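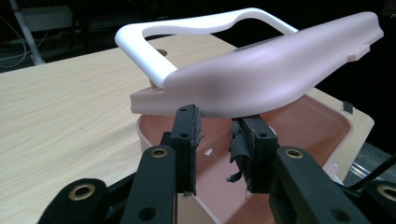 Pink baby tub, does the seat part need to come out every time?

Fusteten
We bought a second-hand tub in March, salmon pink below and a paler pink seat piece that goes on top. There was no manual with it. Do you take the seat piece off after each bath, or only for a big cleaning? My wife says each time. I think once a week is enough.

Soomro
Your wife is right. Water stays under these pieces and you don't see it. I lift mine out every evening and put it to dry on a table.

Arkari
I don't agree with every evening. The small tabs on such plastic become weak if you pull them too often. I broke one this way, and a new seat cost me more than the used tub.

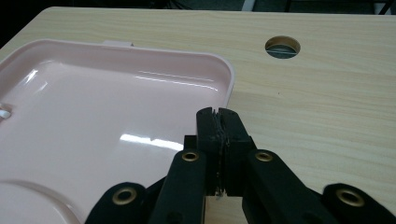

Soomro
Then you pull by the tab. Hold it by the rim and lift slowly. I have done it over 110 times and nothing is broken.

Arkari
Maybe yours is a softer plastic. Mine was quite hard, so I am careful now.

Trutberg
For the big cleaning I use warm water with a little vinegar, and an old toothbrush for the curved ridge. Rinse it well after.

Fusteten
Thank you all. I will try the vinegar on Tuesday. About every evening, we are still discussing at home.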